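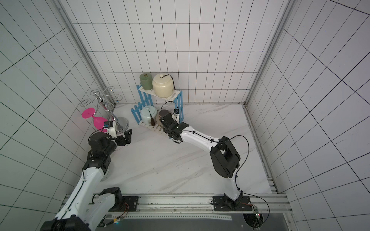
株式会社Lasardは、双腕ロボットの学習に用いる動作データの収集拠点「Fultwood」の運用体制を拡張し、家庭や飲食店の棚まわりの作業を対象とした新しい収集計画「Skustness」を開始しました。Skustnessでは、人が遠隔で2本のアームを操作し、その際の関節の動きと複数のカメラの映像を組み合わせて、1件の動作例として記録します。作業区画は白いタイル張りの壁で囲み、手前のレールに2本のアームを据えています。ワイングラスを逆さに掛けるホルダーや、蓋付きの容器を並べた水色の柵形の棚など、扱う物の形と置き方が作業ごとに異なるように区画を構成しています。

■ 背景

当社はこれまで、部品の仕分けや箱詰めなど、対象物の形がそろった作業を中心に自動化システムを提供してきました。一方、宿泊施設や飲食店のお客様からは、食器を所定の場所に戻す、棚の容器を入れ替える、といった作業についてのご相談が増えています。これらの作業では、物の形も置き場所も店舗ごとに異なります。動作を1つずつプログラムする従来の方法では、器や棚が変わるたびに設定をやり直す必要があり、導入後の維持に手間がかかることが課題でした。

Skustnessは、人の操作から集めた動作例をもとに学習モデルを訓練し、器や棚の違いに対応できる範囲を広げることを目的としています。学習の成果は、当社が開発中の制御ソフトウェア「Nanayakkara」に順次組み込みます。

■ 収集の方法

収集は、操作を担当するオペレーターと、記録を確認する担当者が2人1組で行います。オペレーターは手元の操作装置で左右のアームを動かし、指示書に書かれた作業を最初から最後まで通して実行します。途中で物を落とした場合や、つかみ直しが生じた場合も記録は止めません。確認担当者が後から映像を見て、成功、やり直しを含む成功、失敗のいずれかに分類します。

各アームの手首付近には小型のカメラを取り付けており、グリッパーの先を近い距離から撮影します。これに加え、作業区画全体を写す固定カメラの映像を同じ時刻情報で記録します。棚の下段のように、上にある板や隣の容器で対象が隠れやすい場所では、手首側の映像が学習に重要な情報となります。逆に、物をどこへ運ぶかという全体の流れは固定カメラの映像から読み取ります。

現在用意している作業指示は42種類です。主なものは次のとおりです。

・ホルダーに掛かったグラスを外し、指定の位置に置く
・置かれたグラスをホルダーに掛ける
・上段の容器と下段の容器を入れ替える
・片方のアームで容器を支え、もう片方で蓋を開閉する
・容器の向きを変え、蓋の飾りひもを手前にそろえる

同じ作業でも、容器の並び順や棚の位置は記録のたびに変更します。並べ方は担当者の判断に任せず、事前に作成した配置表に従います。初期の試行では担当者ごとに置き方の癖があり、データに偏りが生じたため、この手順に改めました。

■ これまでの状況

試行期間中に収集した動作例は1751件です。このうち、まずグラスの掛け外しに関する1000件を選び、学習モデルの最初の訓練に使用しました。残りの動作例は容器と蓋の作業を中心としたもので、分類と説明文の付与を進めています。

訓練したモデルの評価では、学習に使っていない配置を35通り用意し、グラスを外す動作と掛ける動作をそれぞれ確認しています。グラスを外す動作に比べ、細いホルダーの腕に台座側を通して掛ける動作は失敗が多く、現時点では実用に十分な水準に達していません。失敗の多くは、グラスを差し込む直前の角度のずれによるものです。このため今後の収集では、角度がずれた状態から立て直す動作例を重点的に増やします。

蓋の開閉については、片方のアームで容器を押さえる力の加減がオペレーターによって異なることが分かりました。指示書に押さえる位置を追記し、操作前の練習時間も延長しています。

■ 担当者のコメント

Lasard データ収集部 部長 Rizwan Amarasinghe
「棚の作業は人にとっては簡単ですが、ロボットにとっては見えにくい場所に手を入れる動作の連続です。件数を増やすことと同じくらい、置き方の種類を増やすことに時間を使っています。失敗した記録も捨てずに残しており、立て直しの動作を学ばせるうえで役立つと考えています。」

Lasard 制御ソフトウェア開発部 主任技師 Kristof De Haan
「以前は収集と開発が別の場所で行われており、データの不備に気づくまでに時間がかかっていました。Fultwoodでは、その日の記録を開発側で確認し、翌日の指示書に反映しています。グラスを掛ける動作の指示書は、すでに何度も書き直しました。」

■ データの取り扱い

記録する映像は作業区画の内部に限定しています。オペレーターの音声は収録しません。操作の履歴には担当者の氏名ではなく管理用の符号を付け、氏名との対応表は収集データとは別に保管します。収集したデータは当社の研究開発に使用し、第三者への販売は行いません。共同研究で提供する場合は、対象とする作業と利用期間を契約で定めます。

■ 今後の予定

6月から、Fultwoodで2つ目の作業区画の運用を始めます。新しい区画では引き出しと開き戸のある棚を設置し、扉を開けたまま物を出し入れする作業を対象に加えます。あわせて、アームの取り付け間隔を変えた構成でも収集を行い、機体の配置が異なる場合に学習結果がどの程度引き継がれるかを調べます。

Nanayakkaraの次期版では、グラスを外す動作を試験機能として搭載し、協力いただける飲食店での検証を予定しています。グラスを掛ける動作と蓋の開閉は、評価の結果を見たうえで搭載時期を決定します。検証への参加条件は、決まり次第あらためてお知らせします。

■ オペレーターの募集

収集体制の拡張に伴い、Fultwoodで遠隔操作を担当するオペレーターを募集しています。ロボット操作の経験は問いません。採用後に操作装置の使い方と記録の基準に関する研修を受けていただきます。勤務時間と応募方法は、当社ウェブサイトの採用情報をご覧ください。

発表日：2023年3月29日
発表者：株式会社Lasard
本件に関するお問い合わせ：株式会社Lasard 広報担当（当社ウェブサイトのお問い合わせフォームをご利用ください）

※記載の内容は発表日時点のものです。計画の内容や時期は予告なく変更する場合があります。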